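The folding, continued

February 2019

So the dryer finished before the news did, and I was left with no excuse. I have been putting off writing about laundry for a good while now on the grounds that nobody sane reads about it, but Zarmeena Yousafzai wrote to ask how the great cupboard reorganisation was going, and she is owed an answer.

It is going poorly, thank you.

For those who joined after the spring: I bought a Kurach tallboy, four drawers, 673 dollars delivered, in a colour the shop called Fog. The idea was that every item of clothing in the house would be folded to the same width and stood on its edge like a file. I had read a book. I had also watched my cousin do it with a drawer full of tea towels, and she looked so calm that I mistook it for a skill I could pick up over a weekend.

The drawers are 225 millimetres deep on the inside. I measured them after they arrived. A folded jumper, stood on its edge, is taller than that unless you fold it once more, and a jumper folded once more is a ball. So the jumpers went back on the shelf, where they had been perfectly happy, and the tallboy got T-shirts, socks, and a bag of cables I am not ready to discuss.

Then there is the matter of cloths. I own far too many of them: the thin ones for glass, the towelling ones for floors, the ones that came free with a mop. Colour coding was meant to fix this. Orange for the kitchen, teal for the bathroom, pink for dusting, and anything black is clothing and should be left alone. It held up for nearly a fortnight.

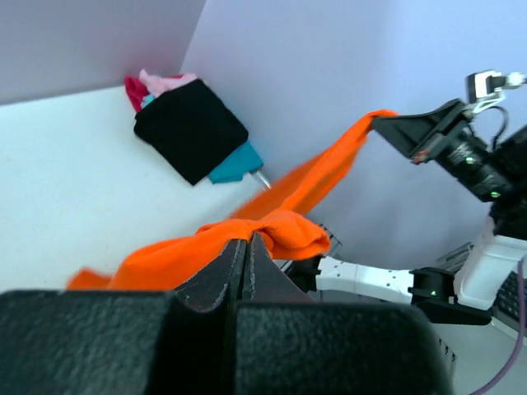 The trouble with any cloth is the twist. It goes into the machine flat and comes out as rope, and you can't fold rope. You have to get hold of both ends and pull on the diagonal until it gives up, then shake it, then find the corners again. My grandmother did this with bedsheets and a second person, and the second person was usually me, walking backwards down the hallway until my shoulders hit the linen press. She had a wrist flick at the end that nearly took the sheet out of my hands every time. I have tried the flick on my own with one end shut in a drawer. The drawer came out.

What I do now is stretch everything before I fold anything. Small items get one good tug in each direction and go on the pile. Big items go over the back of a chair to think about what they've done. It adds ten minutes and takes out most of the swearing.

About the pile. Every laundry book has you folding into neat categories from the start, with a little stack for each person and purpose. I fold into one heap in the corner of the table and sort it later, darks on top because they show every bit of lint if they're stuck underneath a towel. Is it efficient? No. I handle everything twice. But I can do the first round with half my brain switched off, and the second round is short enough to finish before the kettle boils. The categories method needs the whole brain, and mine is usually booked.

I did try one of those plastic flip boards, the Navetti, which promises a shop-perfect shirt in four moves. It does a lovely shirt. It does nothing for a cloth, a fitted sheet, or anything with a hood, and it takes up the space on the table where the pile wants to go. It now lives behind the couch. If you want it, come and get it.

Zarmeena's other question was whether I'd recommend the Kurach. The runners are good, and the bottom drawer sticks when it's humid. Measure your jumpers first.

Next job is the top of the linen press, which I haven't looked at properly since we moved in. There's a tablecloth up there the size of a spinnaker, and I'll need somebody on the other end of it by March, when the in-laws come. Applicants should have a long hallway.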